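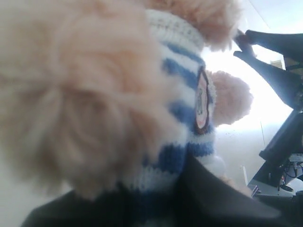
6/15/20

So I finally frogged the blanket. All of it. If you've been reading since April you know which one I mean, the big gray-and-mustard thing that was going to be a wedding present and then was going to be an anniversary present and was lately just a heap on the end of the couch that the cat had opinions about.

I'd been telling myself the edges would even out once I blocked it. They were not going to even out! One side was a good 8 inches longer than the other, and I knew it, and I kept knitting anyway because I was watching a show and my hands wanted something to do. Sunday night I pulled the needle out and just went for it. It took two episodes and a bowl of popcorn to get the whole thing back into balls, and I felt so much lighter after that I went and cleaned out the yarn closet too.

Ok, the closet. I pulled everything onto the bed and sorted it by weight first, then by whether I still liked it. I have a lot of Vilis cotton from the year I thought I would make dishcloths for everyone I'd ever met. I have 860 yards of a Sarier merino in a green I can't wear (it makes me look seasick) but can't give away either, it's so soft. And I found the Echeverría sock yarn I accused my sister of borrowing. Sorry, Beth. It was inside a boot.

The merino is going to be a shawl, I think. Something plain with a long repeat so I don't have to keep looking at the chart. I tried the Flulta pattern that's been going around and got as far as row 90 before I figured out I'd been reading the wrong side rows backwards since the setup. The little triangles were all leaning the wrong way. I kind of liked them like that? But the edge was pulling in, so out it came. Apparently this is my month for ripping.

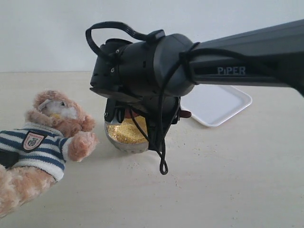
Anyway, if you have a shawl you love that works with a solid color and doesn't need beads, please leave it in the comments. No beads. I did beads once and I was finding them in the carpet for a year.

The other thing I wanted to write down, mostly so I remember it, is what I'm doing about washing. Frogged yarn comes out all kinky like ramen and I used to just knit with it that way, which is probably why my second try at anything always looks lumpier than the first. Joaquín Figueroa from the Thursday group told me to wind it into loose hanks, tie each one in a few places, soak them in cool water with a drop of dish soap, and hang them over the shower rod with nothing weighing them down. I did the mustard that way last night and it's almost straight already. The gray is in the sink right now, so there's no brushing teeth in the upstairs bathroom until after supper. My husband has been very good about it.

I tied mine with bits of the Vilis cotton and that was dumb, I used red. One of the mustard hanks has a pinkish spot now about the size of a thumbprint. Use white! Or use the same yarn.

I still owe somebody a wedding present, by the way. They've been married 2 years. I'm thinking pillow covers out of the mustard, nice small squares, where I can lay a ruler on each one before I start the next. Then the gray can be a hat for my dad, who wears a hat in the house all winter and half the spring and has never once complained about a lumpy one.

I'll put up the pillow pattern when I've got one square done and measured. I cast on 60 last night and it was too wide, so I'm starting over after supper with 52 and the bamboo needles.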